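Talks > Kitchen and Pantry > Speaker notes

August 14, 2018
By Despina Theodorakopoulos

Print | E-mail

Eat what you bought -- notes for the Starberg library talk

Mic check first. Ask if the back row can hear. Last time they couldn't and waited until the end to tell me.

Opening. Don't start with landfill numbers, everyone has heard them and they glaze over. Start with the cucumber. My cucumber, bottom drawer, bought with great plans for a salad in April. Everyone has a cucumber. Pause, let them laugh or not.

Question for the room: who threw out food this week? Hands. Put mine up first.

Main point, say it early: most of what gets tossed at home was good food that got lost. Back of the shelf, bottom of the bag, under the other thing. We forget what we have so we buy it again. My mother kept a smaller fridge than mine and threw out next to nothing. She could see all of it when she opened the door.

Story -- my own notebook. Wrote down what went in the trash and what I paid for it, one whole winter. Bread was the worst. Then salad greens, then half cans of things. Total was 78 dollars, and I was trying by then because of the notebook. Don't read out the list. Maybe just the capers.

SHOPPING

Look before you go. Open the fridge, open the freezer, take a phone picture if you won't remember. Takes a minute.

Buy for the week you will have. Two late nights at work means two nights you aren't roasting a squash. I write the late nights down on the list itself, top corner.

Big packs. Good deal if you eat it. Flour, rice, beans, sure. The giant yogurt is only cheap if the last third doesn't grow fur. (Gets a laugh usually. Wait for it.)

Iason Bakalis asked me after the Wilutden talk about shopping for one person. Mention it, lots of people here live alone. Loose carrots over bagged. Deli counter over packs. Split the bread the day you buy it, half to the freezer, sliced.

DATES ON PACKAGES

Slow down here, people always want to write this part down.

"Best by" is mostly about quality. "Use by" I treat more seriously, specially for meat and fish. Cooked leftovers, I give them 3 days in the fridge and after that it's freezer or trash. Someone will ask about mayonnaise. Say keep it cold, read the jar. Don't get into the mayonnaise argument agian.

Baby formula is separate, go by the date. Say this clearly.

If it smells wrong, out. Smelling fine doesn't prove anything though. Both halves of that.

FRIDGE

Eat-first shelf. One shelf, eye level, everything that needs eating soon. If they remember one thing from tonight it's this. Masking tape and a marker, write EAT ME on the edge. Kids like it.

Raw meat down low so it can't drip on stuff. Door is the warmest part, so ketchup and mustard go there. Drawers -- greens in one, apples in the other, apples make greens go off faster.

Don't jam it full. Cold air needs to move.

Containers. Skip the expensive matching sets. Saved jars are fine, takeout tubs are fine if the lid still fits. I brought the stack of Fikre lids that fit nothing, hold them up here. (they're in the blue bag)

Next slides, click through, don't stop on each.
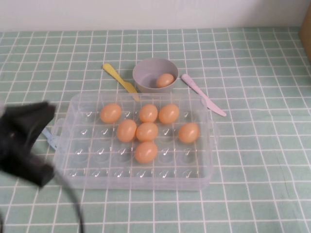
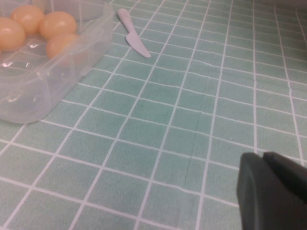
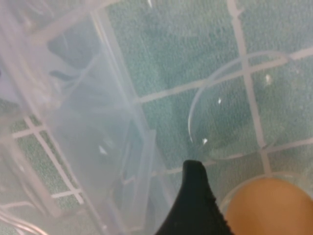
Leftovers get eaten when a tired person can tell what they are. That's the test -- six o'clock, hungry, door open, you give it a few seconds and then you're ordering noodles. So clear beats cloudy. Go back to the egg tray on the checked cloth, the first one: you can tell right off there are more empty wells than eggs, so eggs go on the list. Compare the last slide, frosty sides, dark shapes back there and no way to say what. If your tubs are like that, tape and marker, name and date, every time. Same for anything going in the freezer, soup and gravy look like twins once they're solid.

FREEZER

Freeze flat, in bags, on a tray. Stack like books after.

Small portions. I used to freeze chili in one huge block and then had to eat chili for a week or chip at it with a butter knife. Don't chip at it.

List on the door. Cross off as you go. Mine is a mess, still works.

Things that freeze badly: lettuce, cucumber (back to the cucumber!), boiled potatoes.

Things people forget freeze fine: grated cheese, bread heels, egg whites, ginger, the last of the tomato paste in spoonfuls.

IF TIME

Friday-soup idea but any night works. Onion, whatever's on the eat-first shelf, broth, beans. Handout has it, page 2.

Compost question -- send them to the Pralter garden table by the door, they know more than me.

Q&A. Repeat the question into the mic!! Sign-up sheet for the canning class goes around from the left side. Get the pen back.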